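Going back to paper for the household budget, anyone else?

marrowfat
Posted 6/28/18
Right, I've given up on the app. I've been using Treser for our household money for ages and the last update moved everything, so now I can't find the page that shows what's left for food without going through three others first. So I've bought a hardback notebook (the squared sort, I'm a bit old fashioned) and I've been writing everything down since May. And I love it! I know what we've spent because I've had to write the wretched thing down with my own hand. Spent far less on silly bits from the garden centre too, although my husband says that's the weather.
Anyone else gone backwards like this? And how do you lay yours out? Mine is just date, shop, amount, and a running total down the side.

tinlid
Me! Never left paper in the first place. Two columns, in and out, and a line ruled under it when I get paid. My mum did hers the same way on the back of the calendar.

Pebbledash9
I'm going to be the awkward one. I tried paper for a year and I lost 400 quid. Not lost as in dropped it, lost as in I added up a page wrong in the winter and carried the wrong total forward right through to spring. A spreadsheet doesn't do that. Pennies in one end, answer out the other. I wouldn't trust my own sums again if you paid me.

marrowfat
Oh no Pebbledash, that's horrible. Do you not check it against the bank though? I tick mine off when the statement comes.

Pebbledash9
Well I do NOW

oddsocks_again
Envelopes here. Cash out on payday, one for food, one for petrol, one for the kids, one for Christmas. When the food one's empty we eat what's in the freezer. My sister thinks I'm mad carrying cash about but I've not been overdrawn since we moved to Ayala Road and that was a good while back.

tinlid
Envelopes are great until you need to pay the water online. I had a lovely fat envelope and no money in the account, and got charged for it.

oddsocks_again
Fair. I leave the bills money in the bank and only do envelopes for the stuff I'm daft with.

grumbleweed
Sorry but I don't see what's wrong with the app. I use Wenov, it's free, takes me a minute over my tea, and it shouts at me when I go over on takeaways. All this ruling lines with a pencil sounds like homework. Each to their own but if you've got to write down every loaf of bread I'd have packed it in by the second week.

marrowfat
But that's the bit I like! I do it after the washing up with the radio on. The app shouting at me just made me turn the shouting off.

grumbleweed
Ha, ok, I've done that as well.

tinlid
While we're here, what do you all do about the big yearly ones? Car insurance, boiler service, the vet. They get me every single time. I worked out that mine come to 2,748 over the year and I nearly fell off the chair.

Pebbledash9
Divide by twelve and move it out on payday into an account you can't see from your phone. Mine's with Brevari and I've hidden the card in the loft.

oddsocks_again
The loft! I'd be up that ladder by Friday night, knowing me.

fennelseed
Been reading along and thought I'd say I do a bit of both. Spreadsheet for the yearly stuff and the bills, notebook for the shopping. I copy the notebook total over once a month, on page 17 at the moment and it's nearly full. The two never quite agree but it's only ever a few pence and I've stopped chasing it. I did try colouring in the food days green and gave up, too much faff. 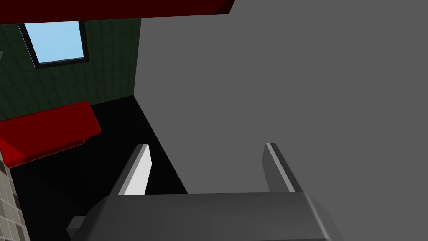
Dark grey gripper, two fingers with a wide gap (computer render)

tinlid
The copying over is a good idea, might pinch that. Do you do the cash as well or just the card?

fennelseed
Both, but cash goes down as one lump when I take it out. I can't be doing with writing down a car park ticket.

Pebbledash9
See, that's where the money goes, car park tickets. I'd want every one.

marrowfat
I put mine under "bits". Bits is getting quite large if I'm truthful. Might have to split it into bits and other bits.

grumbleweed
I have got a bits in the app as well, and it's my second biggest after the rent. So maybe it makes no odds what you write it in.

oddsocks_again
Does anyone put birthdays in separately? We've got 9 between now and the autumn and they all seem to want trainers.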